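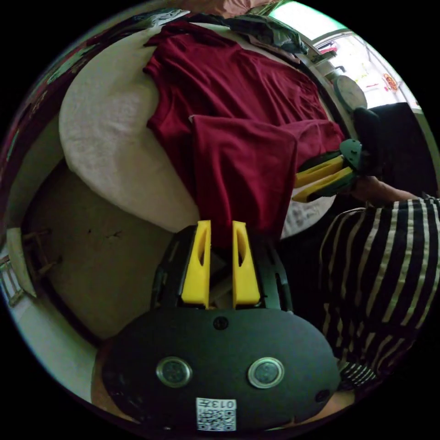
Apuntes de armas históricas, tema 2: la espiga y la guarda

Recordad, con toda la calma del mundo, que la espiga es la prolongación de la hoja que entra en la empuñadura, y que de ella depende casi todo lo demás.

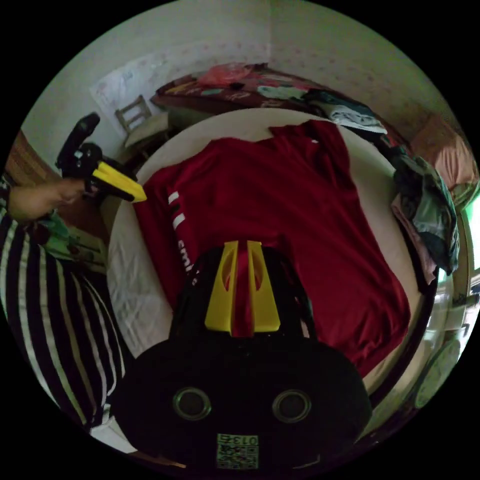 Camiseta roja extendida sobre la cama.

En el taller Ferent medimos una guarda de unos 15 centímetros; apuntadla, que volverá a salir en diciembre.
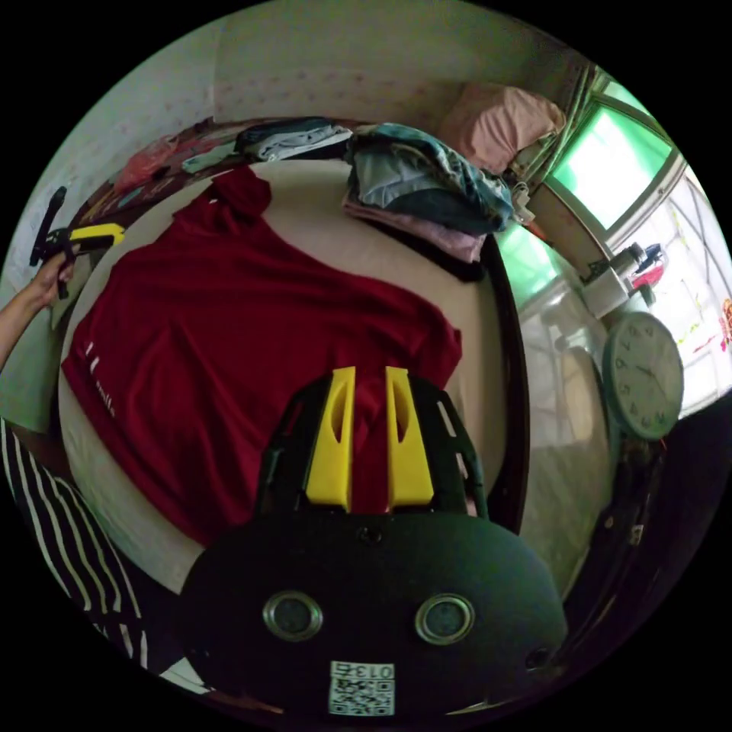 El pomo, por su parte, remata la espiga y hace de contrapeso, así que repasadlo bien antes de la práctica, ¡por favor!

© Aula Kanenier · Contacto · Volver arriba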